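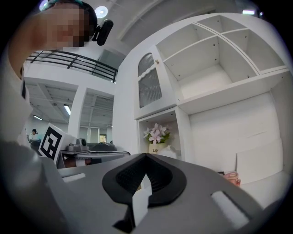 Notes from the open day visit, 19 November 2019

I said I'd write these up, so here they are, a bit long as usual. Ten of us went over to Willura for their open day, and we held our own meeting in their upstairs kitchen straight afterward while it was all still fresh.

1. The demonstration
Shelf work, all of it. They had a tall white cabinet set up with compartments of different sizes, and the job was putting small household things in and taking them out again with the hand-held gripper. I got a turn! It's lighter than I expected, and you stop thinking about your own fingers after a minute or two. The pink flowers were the favorite thing to move – everyone wanted to try the pot. The team told us they have 1,566 recorded turns so far and want a lot more before July.

2. What we liked
The gripper has a soft black rubbery pad where it touches things, and several of us thought that would suit our own glass jars. We also liked that visitors could ask anything, even in the middle of a turn. I asked far too much (sorry, everybody).

3. What we weren't sure about
Narrow compartments. Two of us bumped the dividers every single time. The Imell people, who were visiting too, had the same trouble and think a slimmer tip would help. I'd like to see one before we decide anything.

4. Cost
Willura quoted us 374 dollars a month to borrow one gripper, training included. Oteo's price from the summer was lower – 155 dollars – but that was without any training, and we'd have to pick it up ourselves. We talked this over for a good while and didn't agree. Put off to the next meeting.

5. Ruotsalainen shelves
Short item. The new shelves for our back room are ordered and the bill came to almost 1,813 dollars, delivery included. Agreed to pay it.

6. To do
I'll write to Willura to say thank you and ask about the slimmer tip. Whoever has the Oteo paperwork, please bring it next time. We also need measurements of our own narrowest shelf, and I'll do that too if the tape measure comes back.

We finished a little after four. Next meeting is at our place, same time, and I'm bringing the coffee.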